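Box gutters on an Italianate house, open them or leave them?
Old House Styles > Exteriors and Trim

lneagu
Good evening to all. My wife and I bought an Italianate house with a low roof, deep eaves and paired brackets under them. The gutters are built into the cornice, so from the street you do not see them. One contractor, Dallero, wants to cover the built-in gutters with new roof deck and hang ordinary gutters on the outside. I think this will hide the brackets and spoil the line of the eaves. The second offer is from Cosulmont, who want to reline the old gutters with soldered metal. It costs much more. What would you do?
Lucian Neagu

plumbline_pat
Reline. The cornice is the whole point of an Italianate. Put a white K-style gutter in front of it and you have a box with fancy windows.

Mägi
I disagree a little. I had relined gutters on my last house and they leaked at a seam after two winters, and the water went into the brackets. A hanging gutter is ugly but when it leaks, it leaks outside.

plumbline_pat
Then whoever soldered it left no room for the metal to move. On a long run you need expansion joints. That's the installer, not the gutter.

Mägi
Maybe so. But he must also live with the installer he can find in his town, no?

lneagu
Thank you both. The long side of the house is 50 feet and the Cosulmont man did speak about one expansion joint in the middle. Dallero did not go up the ladder at all, he looked from the driveway. I have started to take off some loose trim to see the wood behind it, and so far it is firm except in one corner.
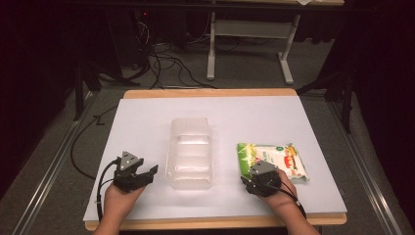
In that corner the screwdriver goes in without effort, so I suppose the leak was there for many years. The brackets themselves sound solid when I knock on them. One has lost the small drop at the bottom, and I would like to have it copied.

corbel_and_sons
Any wood turner can copy the drop if you bring him a good one. Don't let them paint the new piece before you check it against its neighbor.

Mägi
For the soft corner, please cut back to good wood before any metal goes over it. On mine they used filler and I paid for the work again.

plumbline_pat
On that we agree. Did Cosulmont put the carpentry in the price, or is it extra?

lneagu
It is extra, by the hour. He comes again on Wednesday and I will ask him to write down a limit.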